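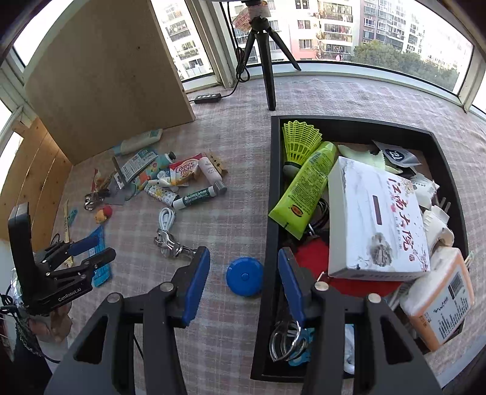

Re: [outdoor-plays] Moving a show from the quarry to the meadow
From: Danang Entili
Date: March 13, 2026

Hello Bresetti, and hello to everyone else on the list who has been quiet since the long argument over radio microphones,

I was so pleased to see your message, and I meant to answer it the same evening, but then I started looking out my old prompt books and you know how that goes. One box leads to another. I've put my answers in between your paragraphs and then rambled on a bit at the end, so do skip whatever you don't need.

> We have been doing The Dunmore Charter in the old quarry every other
> summer for as long as I've been involved, and the quarry is now closed
> to us. The landowner has offered the meadow below the church instead.
> It is a lovely spot but completely flat, and open on three sides. Has
> anyone here moved a show from a natural bowl to level ground?

Yes, we have, though the other way about to begin with. Didham's play started life on the cricket field, went up to the hillside for nine summers, and came back down again when the footpath was moved. So I have been through the flat-field business twice, and the second time was a good deal happier than the first.

What I'd say before anything else is that your script will probably need more work than your staging. Everybody's mind goes straight to platforms and seating (mine did too), but a play that was written for a bowl has all sorts of things in it that lean on the bowl. In ours there was a scene where the beacon is lit and the whole crowd turns to look up at it. Wonderful on the hill. On the cricket field the beacon was a brazier on a pole behind the sight screen, and people turned round to look at one another. We kept that in for a whole season before somebody was brave enough to cut it, and I'm sorry to say I was the one holding out.

So I'd sit down with the Charter and a pencil and mark every place where someone goes up, comes down, looks out over, or calls across. I haven't seen your show since the year of the hailstorm, but I remember the abbot's men coming down that zigzag path with the torches, and I think that's the one that will hurt.

> Our biggest worry is sound. In the quarry you could whisper at the
> back wall and be heard in the top row. I paced out the meadow with
> two of the cast and at 100 feet I could hear that someone was talking
> but not a word of what they said, and there wasn't any wind to
> speak of.

That matches what we found. I would bring your front row much closer than feels polite, and make the whole seating wide and shallow with the ends curved in. We lost the back four rows when we did this and added them on at the sides, and people on the ends grumbled about seeing the play from the side for precisely one performance, after which they found they could hear it and stopped.

Is there anything solid you can play against? A barn wall or even a good thick hedge behind the actors makes more difference than you would think. We play with our backs to the pavilion now, with its doors shut. If your church wall is on the right side of the meadow I'd look hard at that, even if the view is better the other way. I know it's painful to turn your back on a view. Ours was the river, and I still think about it.

The other thing is the evening air. We had a director, Wukus (he was only ever called by the one name, and he came to us from puppets), who insisted on putting all the talking scenes in the second half, after the sun had gone off the field and the wind had dropped. He moved the fair and the battle and most of the singing up front. I thought it would wreck the story and it did take some bending, but the difference in what you could hear was marked. He also made the whole cast rehearse with their backs to him, so that they learned to finish their words. They hated it and I do it with every cast now.

On whether to have microphones I shall say nothing at all, having read last December's messages from start to finish. Some of you should be ashamed of yourselves – you know I say it with love.

> The play is set in 1674 and has always opened with the narrator
> reading the full charter. It runs to seven minutes. In the quarry it
> worked, I think because the echo made it rather grand. I'm worried it
> will just be a man reading aloud in a field. But there would be uproar
> if I cut it.

Oh, I do feel for you on this. We have a roll of the drowned which is read at the end of ours, 111 names, and there are families in the village who come for one of those names and nothing else. I'd never cut it. But I did break it up. We used to have one voice reading from the front, and now the cast walk out among the seats and each person speaks the few names that are theirs, and then stands still where they've got to. It takes a little longer than it did before and nobody shuffles.

Could your charter be handed about like that? If I remember rightly it's all grants and duties, so many bushels from this farm and the mending of that bridge. Give each clause to the person it falls on. The miller gets the miller's bit and is cross about it. You would keep every word, so there can't be any uproar (there will be some), and you would have met half your characters before the play proper has begun.

If that's too much of a change for one summer, then at least have the narrator walk. A man reading while walking slowly through the audience towards the stage is a procession, and people will forgive a procession almost anything.

> We had 1,674 people through over the run last time, which the local
> paper enjoyed very much given the year the play is set, and I would
> like not to lose them. Did your audience follow you when you moved?

They did, mostly, but the first year was thin. A lot of people had been coming to the hill as much as to the play. They had their own patch of grass and a particular way of getting the rugs and the flask up there, and we had taken that from them. I wish now that we had made more fuss of the move. We just printed the new place on the posters and hoped. What brought people back was the second year, when we opened the field early for picnics and had the musicians wandering about playing before the start. It gave people a way to settle in and find a new patch.

I'd also write to your regulars, properly, on paper if you have their addresses. Tell them what's happened about the quarry and tell them what you're trying. People are very kind when they're asked to be part of something and much less so when they turn up at the wrong gate.

Now, a few odds and ends which you didn't ask for.

Level ground is never level. Walk it barefoot, or get a child to run over it. We had two turned ankles in the first week of rehearsals, both in the same dip, which was filled with sand by the following evening.

Entrances take far longer on the flat. In a bowl your people pop out from behind a rock, but in a meadow the audience watches them plod all the way from the hedge. You can either give them something to sing on the way or build a couple of hurdles closer in for them to wait behind. We do both. Willow hurdles look right for nearly any century and last four or five summers if they're kept under cover in between.

Check where the sun will be on the actual dates, at the actual time. I say this as someone who once had an entire audience shading its eyes through Act One. They looked as though they were saluting.

And do ask about the bells. Being below the church is charming until it's practice night.

I would love to come over and walk the meadow with you once the ground has dried out a bit. I can bring my old seating plans from both fields, and Wukus's running order too if I can find the page that isn't covered in tea. Is the pub at Dunmore still doing food? Last time I had a very good pie there.

Does anyone else on the list have a play with no slope at all? I've an idea there was a mystery cycle group who did theirs on a village green with the audience standing and moving from cart to cart, but I can't for the life of me think who told me about it, and the link I'd saved is dead.

With very warm wishes to you and all the abbot's men,

Danang

P.S. I've just reread this and seen that I never answered about the horses. Yes, we used them on the flat, two of them, and they were much calmer than they'd been on the hill. Put them upwind of the burger van.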